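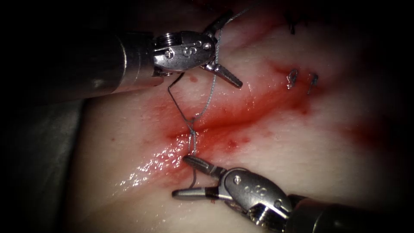 Progress Report to the Tevirska Fund
Safe Walk Home project, Dultthorpe
January 7, 2020

This report covers the second half of the grant period, starting in June. It follows the headings in the grant agreement. Spending is reported separately on the form you sent us.

Street lighting

The town finished replacing the lamps on Paterson Street between the bus depot and the canal footbridge. The grant paid for the fixtures and the town paid for labor. The lamps on the depot side were on by the end of summer. The footbridge end took longer than planned. The old conduit under the sidewalk had collapsed in one place and had to be dug up before new cable could be pulled through.

Two lamps near the loading dock have been reported out more than once. The electrical contractor replaced the photocell on one of them and is coming back for the other.

Reporting line

The phone line for reporting harassment, stalking and unwanted touching on the street or on buses opened in June. It is answered evenings and weekends by trained staff. Callers can ask for their report to be passed to the police, or they can leave an account without giving a name. We logged 100 calls in the period. Most were about the stretch between the depot and the footbridge, and the next largest group was about the late bus to Clidthorpe.

Callers asked for a police referral in fewer cases than we expected when we wrote the application. Several said they did not want to give a statement at the front desk, where other people can hear. We raised this with the police department, and statements from our callers are now taken in a side room on the second floor. The elevator to that floor is slow but it works, and the room can be reached without passing the main waiting area.

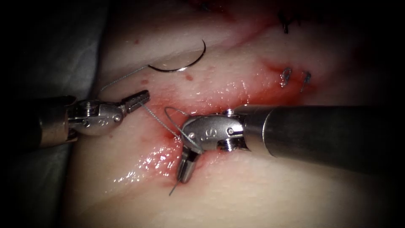
The department has also agreed to tell us when a referred case is closed, so that we can let the caller know. This started late in the fall. In the first weeks the notices went to an old email address and had to be sent again.

Bus drivers

Training for drivers on the evening routes was held in 3 sessions at the depot. It covers what to do when a passenger reports being touched or followed, how to call it in, and how to keep recordings from being overwritten. The bus cameras record over themselves after 7 days, and some reports reached us too late for that reason. Drivers can now flag a trip from the dashboard radio and the depot will save the recording. Part-time drivers have not been trained yet. We had planned to include them, but the shift pattern changed in the fall and we could not get enough of them off the road on the same evening.

Posters and cards

We printed 300 wallet cards with the number of the reporting line. They are at the depot, the library, the high school office and the laundromat on Paterson Street. The high school has asked for more. The posters inside the buses went up later than the cards, and the first batch had to be reprinted with larger type.

Changes from the plan

We did not hold the public meeting in Clidthorpe. The hall was closed for roof repairs and the other rooms we looked at had steps at the entrance. We would like to move this meeting to the next period with no change in cost.

Next period

We will train the part-time drivers, hold the Clidthorpe meeting and survey riders on the late bus. We also want to keep the phone line open one hour later on weekends, when calls tend to come in just before closing. This would need a small transfer from the printing line of the budget. Please let us know if a formal request is required.

Submitted by Rogério Coutinho, project manager

Contact | © Safe Walk Home, Dultthorpe | Back to top
This site uses cookies. By continuing to browse you agree to our use of cookies. Accept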